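Do Refurbished Computers Save Schools Money?
Final project report, submitted 25/06/2023

Background
Our district bought 548 refurbished desktops from a reseller called Haslam in place of new ones. The Manbridge school board called this a clear saving. We wanted to see if the claim holds up once repairs and staff time are counted. Going in, we doubted it, and for the most part we still do.
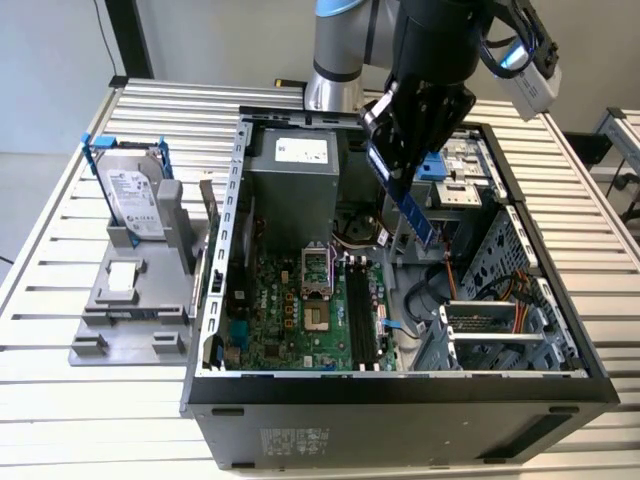
Where the numbers came from
We used the purchase records, the repair log and a short survey sent to 9 schools. Only 4 sent it back. That is a weak base, and we can't say those schools are typical. The ones with the most trouble may have been the most eager to answer, or the least.

The repair log has its own gaps. It starts in August, and many entries just say "fixed" with no time or part listed.

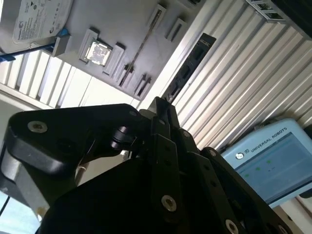
Labor is the cost that the board's figures leave out completely. A part can be cheap and the job can still be slow. Small hardware is a good case, like the silver hex socket screws seen in the photo. A screw like that costs next to nothing, but a person has to find the right key and stop whatever else they were doing. None of the reports we read put a price on that time.

What sellers say
Haslam's brochure says each machine is "as good as new." It doesn't say what was tested or for how long. A second seller, Jalla, offers a longer warranty, but the buyer pays shipping both ways. We asked both for failure rates and got a sales sheet from one and no reply from the other.
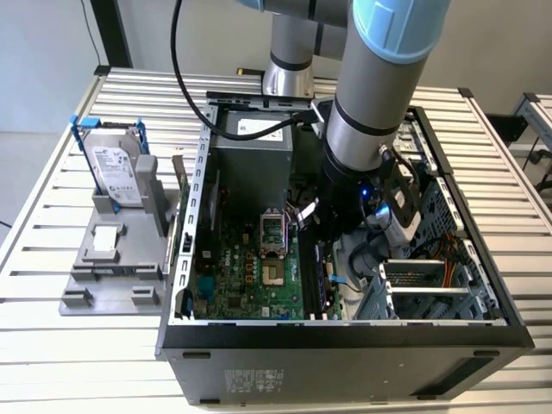 The board's main figure is a saving of $600 per classroom. We could not rebuild it. If we leave out labor and assume no machine fails early, we get close – but those are big things to assume. The figure comes from a summary by Masen, the firm that also advised on the purchase. We think someone with no stake in the deal should check it.
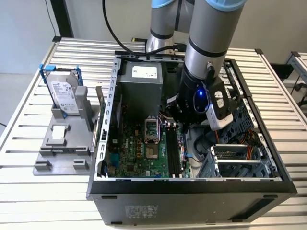
Buying used may still be the better choice for the environment, and we did not study that. On cost alone, we found a lower purchase price and very little proof of anything beyond it. Our own estimate has the same missing pieces, so we have left it out of this report. The survey form and our notes on the repair log are in the appendix.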